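Ticket 277 - Savel kitchenware, customer help
Status: open
Opened: May 27, 2018
Subject: steamed buns sticking and going soggy on top

Hi there, hoping one of you can help because I'm running out of flour! I bought the Gasham bamboo steamer from you (the one with two tiers and a lid) and I love it, but my buns keep coming out with wet, wrinkly tops, and the bottoms weld themselves to the slats. I lose half the bun every time I lift one out.

What I've tried so far. First go, straight onto the bamboo with nothing underneath, which I now know was daft. Second go, I lined both tiers with cabbage leaves, and that sorted the sticking on the lower one but the upper lot still tore a bit. Then I cut rounds of baking paper and forgot to poke any holes in them, so the steam had nowhere to go and I got puddles. Lovely.

I shape everything on a board next to the steamer, one piece at a time, and move each one across when it's ready.
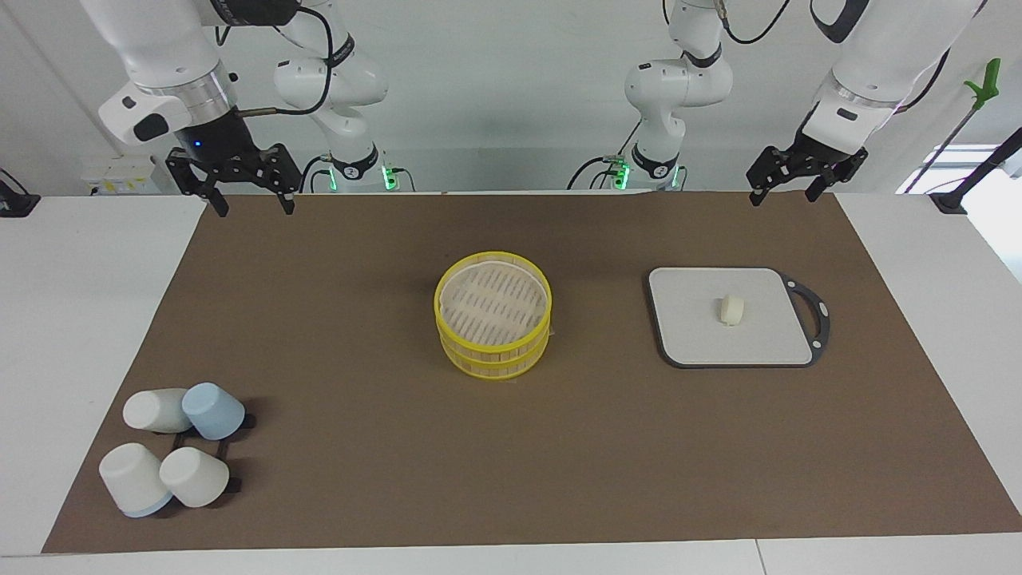

After that they get a rest with the lid on before any heat goes near them. I was giving them ten minutes and I've pushed it up to twenty, and they do come out fluffier, so I think part of the trouble was me being impatient. The wrinkling hasn't gone away though. I whip the lid off the second the timer goes (I can't help it) and they sink in front of my eyes.

My pan is an old Ernex one and it's a touch wider than the steamer, so there's a gap and quite a lot of steam gets out round the sides. Could that be doing it? I've been wedging a damp tea towel in there, well away from the flame, but it's a faff.

So, 2 questions:

Do you sell a steamer ring to fit the Gasham, and would it close that gap?
Should I be soaking the bamboo before each use? The leaflet says to rinse it and leaves it at that.

Update, same evening: did another batch with holes in the paper, heat turned down, and left the lid shut for five minutes at the end. Much better! Only 2 wrinkled, both in the top tier. Nothing stuck. Still keen to hear about the ring, so please leave this open for now.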